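Fitinitz table-clearing kit: review

The question I get most from readers is whether a machine can do a plain chore yet. Clearing and wiping a table is about as plain as they come, so that is where I started with the Fitinitz. It costs $2,410 for the arm, the base and the software. The wiping pad is extra.

Setup took two evenings. The manual covers the base well and the software badly, and I had to write to support for the login. You teach it a job by doing the job yourself with the hand-held gripper, over and over, and it builds a routine from that. Wiping went in fast. Picking up took much longer.
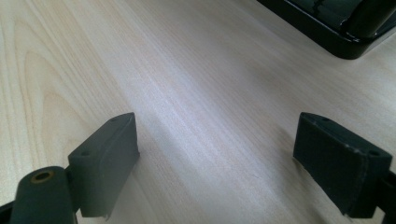

Gusinitz, 2026-02-28

The finger pads are thick, squared-off blocks, and they hold mugs, boxes and remote controls well. They are poor with anything flat. A coaster or a sheet of paper lying on smooth wood gets pushed along until it drops off the far side. Bảo Đinh runs the same kit in his frame shop to sort corner brackets and has the same complaint. He now stands the brackets up in a tray first, and at that point half the work is done by hand.

Speed is the other problem. A table I can clear in two minutes keeps the arm busy through most of a radio program. It also stops if you move a chair into its path and needs a restart from the app.

The Condori is cheaper but cannot wipe. I have not tried the Fulivero.

For a shop with one repeated task, the Fitinitz is worth a look. For a home I would wait. An update for flat objects is promised for September, and I will test it again then.

Rating: 2 out of 5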